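Home | About the League | Grants | Clubs | Reports | Contact

Stimcombe District Youth Football League
Progress Report to the Harton Sports Fund: Second Reporting Period

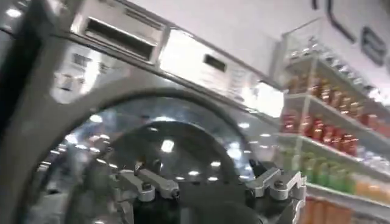

Front-loading washing machine with detergent drawer and display.

Submitted by: Benedito Barbosa, League Development Manager
Date: 2018-05-24

1. Purpose of this report

The League is required under the terms of its grant to report on activity, participation and spending at the close of each playing season. The first report covered the period up to the November break. The present report covers the remainder of the season and sets out the work planned before fall registration opens.

2. Participation

The League closed the season with 436 registered players, spread across 13 clubs. All clubs that entered teams at the start of the season completed their fixtures. The under-12 division was again the largest. The girls' division played a full home-and-away schedule for the first time, having been limited to a single round in the previous season.

Retention between the two halves of the season was satisfactory in the younger age groups. It was weaker in the under-16 division, where several players left to join school teams whose matches fall on the same day. The League has written to the schools concerned with a proposal to move under-16 fixtures to the evening during the spring. Two schools have agreed in principle and the others have yet to reply.

3. Coaching and referees

The grant paid for 16 places on the entry-level coaching course. All places were taken up. One candidate withdrew for family reasons and has been offered a place on the next course at no further cost to the Fund.

Referee numbers remain a concern. The League began the season with seven active referees under the age of 21 and ended it with the same number, new entrants having only replaced those who stopped. Exit conversations pointed to conduct on the touchline as the main cause. The League has therefore adopted a written code for parents and spectators, which clubs must sign before their entry is accepted. Three clubs were warned during the spring and one home match was played without spectators.

4. Competition

The Mocanu Cup was contested by the under-14 teams and was decided on penalties after a 2-2 draw. Stimcombe Rovers retained the under-12 title. Harton Athletic won the under-16 division with a game to spare and will be invited to enter the regional competition.

Rain caused a heavy run of postponements late in the winter. The fixtures were cleared by using the artificial surface at Jistness Park on weekday evenings. The rental cost was higher than planned and is addressed in Section 6.

5. Pitches and access

Drainage work on the lower pitch at Stimcombe was completed by the contractor and signed off by the county. The pitch will be rested over the summer and returned to use for the opening round. Re-marking of the two small-sided pitches at Harton has been delayed at the request of the landowner. The League expects to have a revised date before the next meeting with the Fund.

Fee support was made available to any family that requested it, by means of a one-page form handled by the League office. Clubs were not told which players received support. Demand was within the sum set aside, and the League asks that the same arrangement continue.

6. Spending

Spending on coaching, equipment and fee support was within budget. Pitch rental exceeded its budget line owing to the additional evenings at Jistness Park. The League has covered the difference from the unspent travel line, as allowed under the grant agreement, and does not request additional money. A full statement of accounts is being sent under separate cover.

7. Work planned for the next period

Fixture planning for the fall season will begin once club entries close. The League will run a referee course before the opening round, with reduced fees for players in the under-16 division. A mentor will attend the first two matches taken by each new referee. The League also intends to trial a shorter format for the under-8 age group, with festivals replacing league tables.

The Fund's approval is requested for the carryover of the remaining mentor allowance into the next period.

Contact: League Office, Stimcombe District Youth Football League | © 2018 | Back to top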